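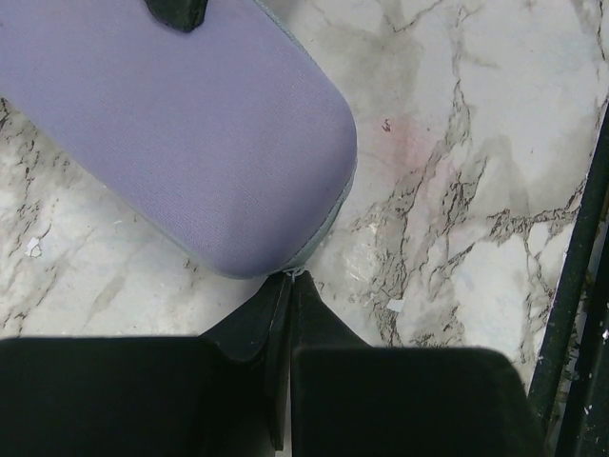

Muted purple fabric with a gray-green border. Lavender, or something else?

10 comments 40 shares

What Do You Call That Color? A Small Study of Color Names in Wornham

My grandmother and I have had the same argument since I was five. She has a sofa that I call green and she calls brown, and neither of us has ever given an inch. When our class had to pick a topic on everyday language, I knew right away I wanted to do colors, and Ilango Sundaram (my project partner, who thinks the sofa is "mustard") agreed on the spot.

Our question was pretty simple: when people see the same color, how often do they use the same word for it? And a second one that we added later — where do fancy color names come from, and does anybody use them outside a paint store?

How we did it

For the first part we needed samples that everyone would see the same way. Phone screens were out, after our two phones showed us two very different pinks. We went to Softić, the hardware store near the bus station, and picked up paint chips from a brand called Hiltach. We chose 10 of them. Four were easy ones (a fire-truck red, a lemon yellow and so on) and six were what Ilango called troublemakers, meaning they sat between two ordinary color words. We cut off the printed names and glued each chip to a white index card.

Then we asked 40 people to name every card. We set up at the same table by the library window, always between noon and two, to keep the daylight as even as we could. The rule was to say the first word or words that came to mind. Ilango showed the cards and I wrote everything down, including the "umms." We shuffled between people so the order wouldn't matter.

For the second part we went through the full Hiltach color list, all 1,375 names, and marked whether each one had a regular color word in it. "Barn Red" does. "Sunday Porch" doesn't. This took most of June and I don't recommend doing it in one sitting, which I tried.

What we found: the cards

The easy cards were as easy as we hoped. Everybody said red for the red one. Yellow was nearly the same, except for one person who said "school bus" and wouldn't take it back.

The troublemakers were way more fun! The blue-green card split people almost down the middle between teal and turquoise, plus a few who just said blue. The pale purple got lavender, lilac, purple, light purple, gray, periwinkle and "my aunt's bathroom." I had guessed lavender would win easily, and it did come first, but plain purple was close behind it. A couple of people changed their minds when we put the card next to a gray one, so we stopped letting the cards touch and did those turns over.

People who sew, knit or paint gave longer answers. One woman had just come from Gronance, the yarn shop, and she named every card like she was ordering from a catalog. "Dusty heather" was hers, and I've been using it ever since. People without a hobby like that mostly stuck to short words and put "light" or "dark" in front. We didn't plan to ask about hobbies, they just came up while people talked, so please take this part as something we noticed and not as a real result.

What we found: the paint list

Out of the whole list, 499 names had no regular color word in them at all. Food was a big group (lots of butter, lots of melon), and so was weather. Then there were the ones we filed under "mood," like Quiet Hour and Second Thought. Second Thought is beige.

Not one person at our table came up with the printed name of a card. I don't think that means the names are useless, though. When we told people the real names afterward, they laughed, they argued, and some of them wanted to see the cards again. A name like that seems to be there to make you picture a room.

Problems

The light was the big one. We had cloudy days and bright days, and a window is a window. We should also have asked everyone if they were color-blind before starting, and we only thought of it after the second day, so for the first group we don't know. Most of our people were students too, and I'd bet an older crowd would give us different words. I say this partly on the strength of my grandmother.

We also argued over what counts as a regular color word. Is "rose" a color or a flower? We said flower. Is "orange" a fruit? We said color. Peach took us a whole lunch, and we ended up calling it a color.

What I'd do next

I'd like to run the cards again with fabric in place of paint. Cloth has a weave and soft shadows in it, and I think that would pull the answers even further apart. Ilango wants to try it in Tamil and English with the same people and see if they draw the lines in different places. He already has his cousins signed up.

I did show my grandmother the cards, too. She said the brown one was green.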